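Jidis Brings Automated Book Handling to Filloter Returns Desk

Filloter, the subscription library service, will move the sorting and shelving of returned books to an automated system supplied by Jidis, starting in March. The system, named Drillora, is designed to handle 3000 items per week at the Mtshali site. Staff currently identify, check and shelve each returned title by hand. 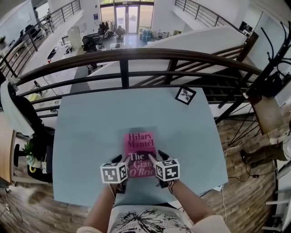

Will the system replace the returns staff?
All 5 returns positions remain in place. Staff will move from repetitive shelving to condition checks, repairs and member requests.

Drillora learns its handling motions from recorded work. To date, 1572 handling sequences have been logged, covering picking up, turning, opening and standing books on a flat surface. Sequences are reviewed by returns staff before they are accepted, and a sequence can be rejected if the grip would crease a cover or strain a spine. 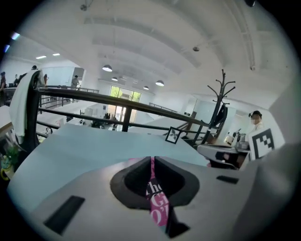

The review step also sets the limits of the system. Items that fall outside the accepted size and weight range are passed to a staffed station. The staffed station will be open throughout the working day, and any employee may stop the system from there.

Mixed formats account for most of the remaining development work. Grip settings that suit a light item can mark a heavy one, and decorated bindings need separate limits. A pink paperback of a Hilary Mantel novel and a thick brown volume with gold ornament on its cover call for different settings, even when they stand on the same table.

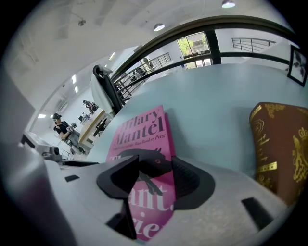

Training for returns staff takes 67 hours per person and is completed during paid time. "The people who handle the books decide what counts as a correct movement," said Faraji Kioko, head of deployment at Jidis. "Their corrections go into the next version." Staff are shown how to handle a paperback standing upright with its cover facing out, and how to leave clearance for a larger book beside it. Shift lengths are unchanged.

Media inquiries may be directed to the Jidis press office.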